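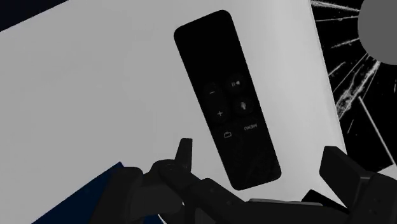

## Checking the grip in the simulator

Before you let the Drultent cell loose on real parts, please spend a little while in the simulator with it. The Toledo bench loads with the same gripper model you'll be running later, so whatever you learn about finger spacing carries straight over, and a dropped remote costs you nothing at all!

1. Open the Wurka viewer and load the remote control object. It's the slim black one with the MENU button.
2. Switch to the wrist view. You want the fingers at the bottom of the window, with the lower end of the remote between them.
3. Look at the gap on each side. If one finger sits much closer than the other, nudge the wrist sideways before you do anything else.
4. Set the closing speed to 30 percent. (You can go up to 100 later, once you trust your numbers, but slow is a good deal easier to watch.)
5. Close the gripper and let the simulation run for 5 seconds.
6. Open it again, reset the object, and repeat from step 2 with the remote at a different tilt.

**Note:** The remote may hang in midair when it first loads. Gravity stays off until you press Run, so take all the time you like lining things up.

**Note:** Backgrounds are shuffled at every reset, and some of them are pretty wild, with streaks, odd shapes and big pale panels. Leave the shuffle on. If you find it tiring on the eyes, pick Plain from the Scene menu while you set the fingers, then turn the shuffle back on before you save.

**Caution:** Don't copy the simulated grip force to the real gripper. Adska ships the simulator with a softer contact setting, and a value that looks gentle on screen can crack a plastic case. Start the real gripper at its lowest force and work up from there.

When you're happy with the spacing, choose Save Grip and give it a name you'll recognize in August. Mine was saved as 3,369 by default, and it took me half a morning to find it again.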